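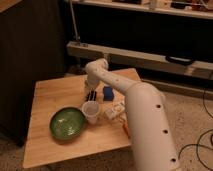
In the town of Granedden people do not throw away a glass because it has a small chip. They bring it to Iason Sarantis, who has cut and polished glass in the same street for most of his life. When I came to see him I had been drinking my water from clear plastic cups, the sort that stands on the square table, and I confess I did not think much about it. Sarantis thinks about it a great deal. For him a cup should have weight, and it should make a sound when you put it down.

He learned the work at the Frerichs glassworks in Tultthorpe, where he started by sweeping the floor and carrying sand. The furnace was closed in July, during his second year as a cutter, and the whole shift was sent home before lunch. He took with him two grinding wheels, paid for from his last wages. He still uses both of them.

The repair itself is slow. First he draws a line under the chip with a wax pencil. Then he holds the rim against the wheel, with water running, and turns it by hand until the whole edge has come down to the line. The glass becomes a little shorter. Some customers are sad about this, he told me, but they get used to it.

Afroza Marikar brought him a set of six from her grandmother, and one of them is now visibly lower than the others. She gives this one to the youngest guest.

In the back room are the shelves with glasses that were never collected. His old order book ends at number 2714, and after this he stopped to write numbers. He would like to teach a young person, but the rent is high and the winters are quiet.

Related
The last rope makers of Bevau
Why we still sharpen our scissors
A clock shop moves across the river

Comments
Petra: My father worked at Frerichs also. Thank you for this.
oldcutter: You should mention that thin crystal can crack on the wheel. Ask first.
M. L.: Does he repair decanters?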